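Ticket 894 — Greifer öffnet beim Vormachen zu spät / Aufnahmen ruckeln
Status: gelöst, bleibt zur Beobachtung offen
Gemeldet von: Muammer Ekinci
Bearbeitet von: Cempaka Sinaga
Station: Burgerstation, Fernsteuerung über Walleo

Beschreibung (Muammer)

Hallo zusammen, ich mach mal ein Ticket auf, weil ich seit heute früh nur noch fluche. Ich steuere den Arm wie immer über den Walleo-Griff und nehme die Burger-Aufgabe auf. Bis gestern lief das richtig schön. Heute kommt alles, was ich mit dem Greifer mache, verspätet an. Ich lasse los, der Greifer bleibt zu, ich denke, ich hab nicht richtig losgelassen, bewege die Hand ein Stück — und dann geht er auf, natürlich an der falschen Stelle. Die Patty lag zweimal neben dem Salat und einmal ganz auf dem Tisch.

Der Arm selbst folgt übrigens ganz normal, jedenfalls kommt es mir so vor. Nur der Greifer hinkt. Und in der Wiedergabe sieht man alle paar Sekunden einen kleinen Ruck, den ich beim Steuern gar nicht merke.

Was ich schon probiert habe: Software neu gestartet, Griff ab- und wieder angesteckt, anderen USB-Port genommen, Kaffee geholt. Hat alles nichts gebracht, der Kaffee war aber gut.

Ich hab 19 Durchgänge aufgenommen, bevor ich aufgehört habe. Bitte sagt mir, ob ich die wegwerfen muss, das wäre sehr schade um den Vormittag.

Kommentar (Cempaka, 10:40)

Moin Muammer, danke, das ist schon mal eine brauchbare Beschreibung! Bitte noch nichts löschen. Schick mir das Log vom Aufnahmeprogramm und sag mir, welches Greiferprofil geladen ist (steht oben rechts im Fenster, ganz klein und grau, man übersieht es gern). Und hat seit gestern irgendwer an der Station etwas umgesteckt oder umgestellt?

Kommentar (Muammer, 11:05)

Log hängt dran. Profil heißt "weich_v2". Kenne ich nicht, ich hatte immer "standard". Umgesteckt hab ich nichts, aber Bayu war gestern Abend noch dran.

Kommentar (Bayu Yusof, 11:20)

Ja, schuldig! Ich hab am Abend das weiche Profil ausprobiert, weil mir die Tomatenscheiben beim Greifen immer wegrutschen. Ich dachte, das gilt nur für meine Sitzung. Wenn es global gespeichert wird, tut es mir leid, das wusste ich wirklich nicht. Am Netzwerk war ich nicht.

Kommentar (Cempaka, 11:50)

So, ich hab mir das Log angeschaut und es sind zwei verschiedene Sachen, die blöderweise gleichzeitig aufgetreten sind.

Erstens das Profil. In "weich_v2" ist ein Filter für den Greiferbefehl drin, und der steht auf 500 ms. Da hat vermutlich mal jemand getestet und vergessen, es zurückzudrehen. Eine halbe Sekunde beim Öffnen ist beim Stapeln eine Ewigkeit, kein Wunder, dass dir die Patty wegfliegt. Und ja, Bayu, das zuletzt geladene Profil wird für alle übernommen. Finde ich auch nicht gut, hab ich bei Verkgate als Wunsch eingetragen.

Zweitens der Ruck in der Wiedergabe. Im Log fehlen in regelmäßigen Abständen einzelne Gelenkwerte. Der Arm fährt trotzdem weich durch, weil der Regler die Lücken überbrückt, deshalb spürst du am Griff nichts. Aufgezeichnet wird aber der Sprung. Faraji, kannst du bitte mal gucken, was auf dem Aufnahmerechner im Hintergrund läuft?

Kommentar (Faraji Ndung'u, 12:15)

Hab's. Die Sicherung auf den Genley-Speicher läuft neuerdings tagsüber und zieht die fertigen Aufnahmen weg, während die nächste schon geschrieben wird. Ich hab sie wieder auf nachts gelegt. Probiert bitte nochmal.

Kommentar (Cempaka, 14:30)

Ich war jetzt selbst an der Station und hab mit Muammer sechs Durchgänge gemacht, er am Griff, ich am Log. Profil "standard", Sicherung aus. Zum Vergleich haben wir danach noch einen mit "weich_v2" gefahren, Filter auf null gesetzt, und auch der war sauber. Das weiche Profil kann also bleiben, Bayu darf weiter Tomaten streicheln.
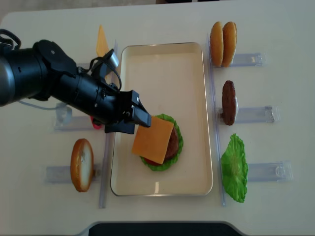

Der Greiferbefehl wird im Log jetzt in dem Moment umgesetzt, in dem Muammer loslässt, und das merkt man vor allem an der heikelsten Stelle der ganzen Aufgabe, beim Käse. Mit der Verzögerung hat er sich nämlich angewöhnt, die Hand schon wegzuziehen, bevor der Greifer offen war. Muammer, dazu gleich noch was von mir: Du fasst die Scheibe nur an einer Ecke, und beim Ablegen auf die Patty liegt sie schräg und steht links unten über. Das ist kein Fehler der Anlage, aber der Roboter lernt es genau so, wie du es ihm zeigst. Geh bitte langsamer runter, warte kurz über dem Stapel und mach erst dann auf. Der Deckel vom Brötchen verzeiht dir eine schiefe Scheibe eher nicht.

Kommentar (Muammer, 14:50)

Viel besser!! Fühlt sich wieder an wie meine eigene Hand. Das mit dem Käse nehm ich mir zu Herzen, ich hab mir das frühe Wegziehen wohl echt in einem Vormittag antrainiert. Was ist jetzt mit den Aufnahmen von heute früh?

Kommentar (Cempaka, 15:10)

Leider raus damit, jedenfalls aus dem Trainingssatz. Die Lücken könnte man noch auffüllen, aber die Hand passt zeitlich nicht zum Greifer, und das rechnet uns keiner mehr sauber zurück. Ich hab sie in den Ordner "verzoegert" verschoben statt gelöscht. Arif wollte sowieso mal schlechte Beispiele haben, um seine Prüfung zu testen.

Kommentar (Arif Pelupessy, 15:25)

Will ich immer noch, danke! Ich bau daraus eine Warnung, die vor der Aufnahme aufpoppt, sobald der Greiferfilter nicht auf null steht. Dauert bis nächsten Mittwoch, vorher komm ich nicht dazu.

Offene Punkte

Vor jeder Sitzung Profil oben rechts kontrollieren, bis Arifs Warnung da ist (alle)
Sicherung bleibt nachts, Änderungen bitte vorher hier ankündigen (Faraji)
Profil pro Benutzer speichern, Wunsch liegt bei Verkgate (Cempaka)
Muammer nimmt die Burger-Aufgabe ab morgen früh neu auf, ich schaue mir die ersten Logs an, dann mache ich das Ticket zu (Cempaka)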